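Handout 9: Can machines do the chores yet?
Reading time: 9 minutes

Read this before the seminar and bring your notes on the Kornata report. We shall spend most of the hour on section 2 of it, where the claims are boldest.

The short answer to the title is no, or not in any home I would care to live in. The longer answer depends on what you let people count as a chore. Washing up is a chore. Moving one known cup to one known spot is a small piece of one, and most of the published results are about small pieces.

Take the Plosine trials. The summary gives 3451 attempts at kitchen tasks and calls almost all of them successful. Look at the appendix and you find that every attempt began from the same layout, with the same lighting, and that a fresh start was called whenever an object fell over. My own kitchen offers no fresh starts.

Shop-floor work is further on, but be careful with that too. Grorico's packing line does well with boxes of one size. When the sizes were mixed in November, two people were put back on the line, and the firm's brochure leaves this out.

Three points to argue about:

Who tidied up before the test began?
Ostapchuk scores a task as done when the object is within reach of its goal. Would you accept that from a lodger?
How much does practice in simulation tell us? A simulated worktop has no crumbs or sticky patches unless someone puts them there – and few people bother.

On the last point, I am less harsh than I used to be. Simulation is cheap and nothing gets broken. But compare a tidy view from overhead with what can be made out close to the gripper, and ask which of them you would want to work from.

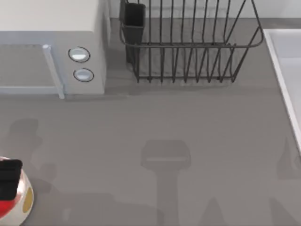
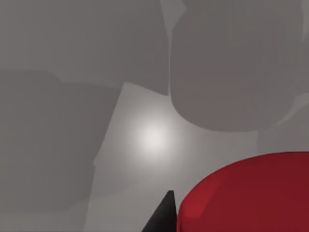
Simulated views. First: gripper over a worktop with microwave, dish rack and sink. Second: tip of a gripper finger beside a red object, at close range.

For next time, write one page on a chore you did this week. List every step, including the ones you did without thinking, and mark those you would trust to a machine while you were out.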